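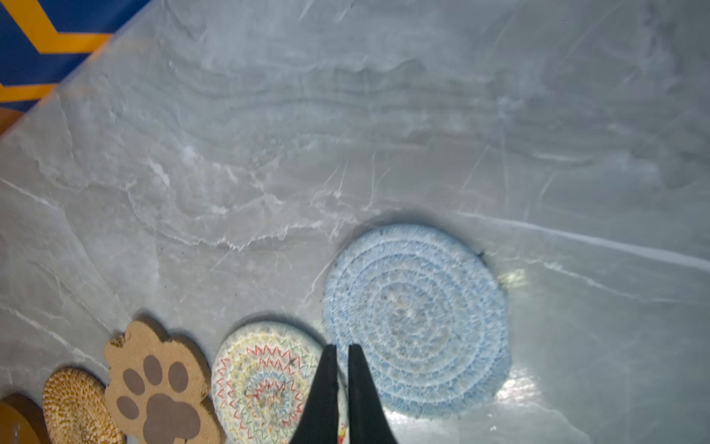 ## Skullinby mine papers to go on show in August

Pay books and shaft plans from the old Skullinby silver mine will be put on public display in August, after almost 15 months of sorting at the Flesach record office.

The papers came from the family of the mine's last manager and fill 72 boxes. They cover the years when De Bruijn and Drakamham, two rival companies, worked the same lode from opposite sides of the hill. De Bruijn had 438 men on its books at its busiest, Drakamham 279.

Dirk Geerts, who catalogued the collection, said the plans settle an old argument over the lower level - it was dug by Drakamham and sold on when water got in. The deepest working is marked at 615 feet.

The reading room will open on Saturday mornings while the display is up. Entry is free, but anyone wanting to look through the pay books should book a seat first.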